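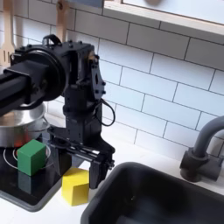 Fingers open, lined up over the yellow block. Get to this point before you close anything.

Teleop demos in the toy kitchen, quick version

Wrote this up for Annelies and Wouter so I can stop answering the same emails. Assumes the arm is homed and Entili is already running on the desktop. If not, do that first, the setup page has it.

Task for this set: block pick and place on the counter. We want 200 good demos. One pick, one place, stop.

1. Pick up the controller. Thumb off the trigger. Check the status line says "linked" -- if it says "idle" the arm ignores you and you record a nice long file of nothing.

2. Start recording BEFORE you move. Wait 2 seconds. Then go.

3. Come in high. Faucet and pot are both easy to clip on a low approach. Travel sideways up high, then drop straight down.

4. Square the wrist to the block while you're still above it. Twisting at the last moment pushes the block around and the policy learns teh push.

5. Lower until the fingertips are just off the counter. One finger each side. Don't touch the countertop, it trips the force limit and you start over.

6. Close slow. Full squeeze on the trigger, keep it squeezed.

7. Lift straight up, then carry.
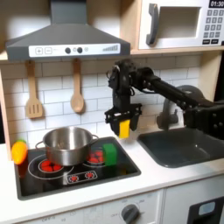 Do I have to throw out a demo if I fumble the first grasp?
Keep it if you recover within a try or so and the block stays on the counter, and tag it "retry" so Kristine can filter it later.

8. Place: lower, let it touch, open, back straight up. Most people rush this bit. Opening too early drops the block from a height and it bounces.

9. Stop recording. Name the file with your initials and the run number. Save.

Move the block between runs. Different spot, differnt angle. Leave the pot and the other stuff alone unless the run sheet says to shift it.

Runs should be roughly 128 frames after trimming. Way over that, you're hesitating -- practise with recording off for a bit.

Controller drifts? Set it down flat, hit recenter, count to five. Still drifting, ask Dirk.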